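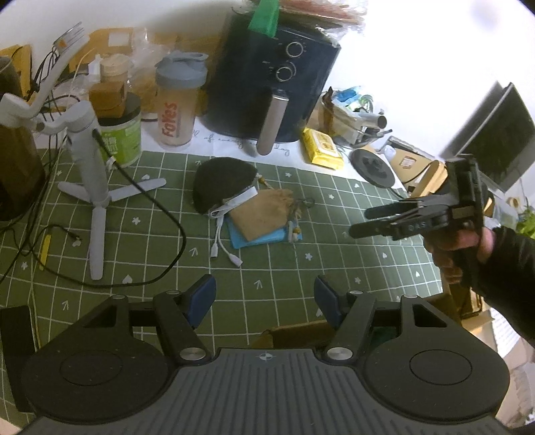 Subject: Re: Gosselin prints, lender forms and wall order

Trevor,

Answers to your points, in the order you raised them.

Trevor Petrenko wrote:
> I have the Ronia lender's forms back, but they only cover the
> etchings. The two large monotypes are listed as "to follow." Do we
> hold the catalog for them? Also, the plan I was sent puts the late
> work in the first room, and I thought we had agreed on the reverse.
> Last thing: is the print run for the booklet 300 or 820? I have
> seen both.

The catalog does not need to wait. Both monotypes were shown in Drolville before, and we have the dimensions and dates from that checklist. I would put them in with the credit line left blank and fill it at second proof. If the lender says no, we lose one spread, and the essay can run over into it without much trouble.

On the wall order, the plan you were sent is the old one. Gosselin's early street posters go in the first room, as agreed. The late work moves to the back, where the ceiling is higher and the light can be brought down to what the paper conservator asked for. I will send the corrected plan when I have checked the door clearances again. The crate for the big triptych is wider than the figure on the shipping form, and I would like to measure it myself.

The booklet is 300 copies. The 820 was a quote for the full season, including the Ereo show, and it should not have gone around with our papers. If we run short we can reprint another 100 at close to the same unit price, so I don't see a reason to order more now.

A few things you didn't ask about:

The wall text for the poster room is still too long. I cut the paragraph on the printing shop and kept the one on how the posters were pasted up at night and torn down by morning. Someone may want the shop back in. If so, please take out something else of the same length.

Two of the titles are given differently in the essay and in the checklist. I have gone with the wording penciled on the back of the sheets — the essay will have to be changed to match. Jabari has the essay file and should make the edits there, so we don't end up with a second version.

Framing is done except for the small lithograph, which came back with a scratch on the glazing. The framer is replacing it at no charge. It should be here in December, ahead of the hang.

Please send any changes to the label copy to the list and leave me out of the cc line. I am getting everything twice.

Jabari Tanui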